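Simple Interrupted Suture: Bench Practice Guide
Brurden Skills Center – Learner Resources
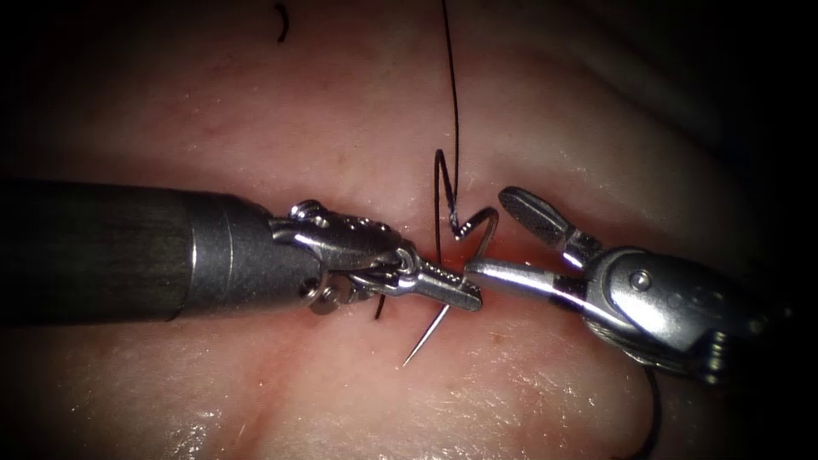
Curved needle held near the tips of the driver jaws, with black suture thread attached.

This page covers the placement of one simple interrupted suture on practice tissue. Learners should complete the Trellach knot module before booking a bench.

Loading the needle
Grasp the needle near the tips of the jaws, about two thirds of the way back from the point. Close the jaws fully. A needle that rocks when touched must be reloaded.

Placing the stitch
1. Clear any loops or kinks from the thread close to the needle.
2. Set the point at a right angle to the surface.
3. Turn the wrist so that the needle follows its own curve. Do not push it straight forward.
4. Receive the needle with the second instrument, holding it behind the point – never on the point itself.
5. Draw the thread through, leaving a short tail, and tie.

Assessment
Stitches are reviewed by Irena Brzozowska or Elisa Rinaldi. Learners who began in May should submit log sheet 17 before requesting a review. Used needles go in the sharps container at each bench.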